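Capítulo 5. Puesta en marcha del deshumidificador Starkano 289

Este capítulo cubre la instalación del aparato en una vivienda con humedad ambiental alta. No sirve para paredes con filtraciones, por mucho que el folleto comercial hable de "solución integral". Un deshumidificador saca agua del aire; la que entra por una grieta seguirá entrando.

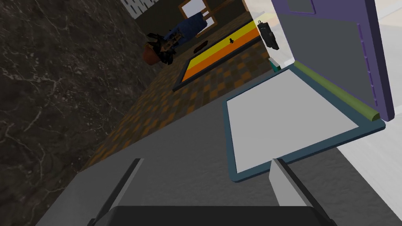

Equipo de documentación de Mensah
Redacción técnica y revisión de manuales

5.1 Antes de enchufar

1. Saque el aparato de la caja y déjelo en posición vertical. Si ha viajado tumbado, espere una tarde entera antes de encenderlo. En la hoja rápida pone que basta un momento; no nos fiamos y recomendamos la espera larga.

2. Retire las cintas del depósito. Hay una más por dentro, sujetando el flotador, que la hoja rápida no menciona. Con ella puesta, el aparato cree que el depósito está lleno y no arranca.

3. Compruebe que el número de modelo de la etiqueta trasera termina en 3953. Las demás variantes llevan otro panel y los pasos del apartado 5.3 no coinciden.

4. Enchufe directamente a la pared. No use regletas ni alargadores.

PRECAUCIÓN: no encienda el aparato con el depósito fuera ni intente engañar al sensor con un cartón. El agua cae sobre el suelo y puede alcanzar el cable.

5.2 Dónde colocarlo

El catálogo asegura que el 289 "funciona en cualquier rincón". Funciona, sí, en el sentido de que se enciende. Para que además recoja agua hay que dejarle sitio.

1. Elija un suelo firme y nivelado. Sobre alfombra gruesa, el aparato se inclina y el flotador se equivoca.

2. Deje libre la rejilla trasera. Una cortina que la roza ya se nota en el rendimiento.

3. Cierre puertas y ventanas de la estancia. Si las deja abiertas estará secando el aire del rellano, con cargo a su factura.

4. Aléjelo de radiadores y del sol directo.

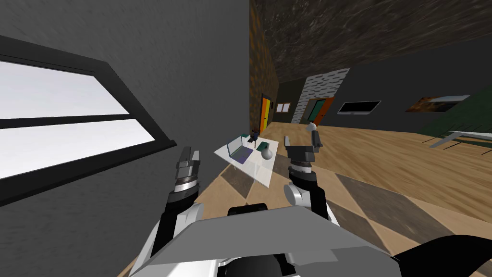
La ubicación más discutida es el centro de la habitación. Algunos vendedores la defienden con un dibujo de flechitas que salen en todas direcciones, y hasta ahora no hemos visto una medición que la respalde. En la práctica el aparato acaba donde llega el cable. Tampoco lo suba a una mesita blanca como la de la foto: el depósito lleno pesa, la vibración desplaza las patas y al sacarlo se derrama con facilidad. El suelo es el único apoyo que admitimos en este manual.

NOTA: en dormitorios, use el aparato de día. El modo nocturno reduce el ventilador, pero el compresor suena igual.

5.3 Primer encendido

1. Pulse el botón de encendido y espere a que el panel deje de parpadear.

2. Seleccione el modo continuo. Existe un modo automático, llamado Somum en el panel, que promete "aprender" de su casa. En nuestras pruebas cambiaba de potencia sin un criterio que supiéramos explicar. Úselo si le convence, pero haga el primer encendido en continuo.

3. Deje funcionar el aparato 3 horas sin abrir la puerta de la estancia.

4. Revise el depósito. Si está seco, compruebe primero la cinta del flotador (apartado 5.1) y después la temperatura de la habitación: con frío recoge muy poco.

5. Anote la humedad que marca el panel y compárela con la de un higrómetro independiente. El sensor incorporado está junto a la salida de aire seco, de modo que tiende a dar buenas noticias. Una diferencia de roughly 5 puntos, arriba o abajo, entra dentro de lo que hemos observado.

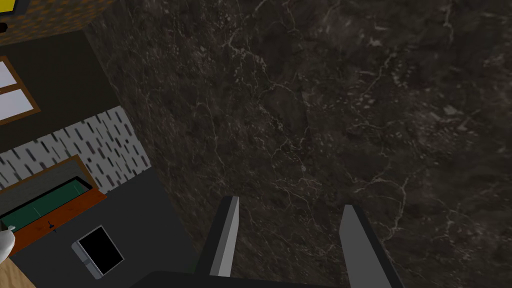
Si la diferencia es mayor, no ajuste nada todavía. Repita la lectura al día siguiente a la misma hora, con los dos instrumentos lejos de la cocina y del baño. Un cazo hirviendo o una ducha bastan para estropear la comparación.

5.4 Desagüe continuo (opcional)

1. Apague y desenchufe el aparato.

2. Quite el tapón de goma trasero. Guárdelo; no se vende suelto.

3. Encaje la manguera hasta el tope y llévela hacia abajo, sin curvas, hasta un sumidero. El agua sale por gravedad y no sube ni un palmo.

4. Vuelva a colocar el depósito aunque vaya a usar la manguera. El sensor lo exige.

PRECAUCIÓN: vigile el desagüe durante el primer día. La junta de la serie Skultcombe, anterior a esta, goteaba, y la nueva nos parece idéntica salvo por el color.

5.5 Mantenimiento inicial

Lave el filtro con agua tibia a las dos semanas y déjelo secar antes de montarlo. El indicador de filtro del panel es un simple contador de horas: se enciende cuando le toca, esté sucio o no. Mire el filtro.

No añada perfumes ni pastillas al depósito, incluidas las que se venden junto al aparato. El agua recogida no es potable y tampoco conviene para peceras. Para la plancha, consulte antes el manual de la plancha.

Si va a guardar el aparato en julio, vacíe el depósito, séquelo con un paño y deje la tapa entreabierta.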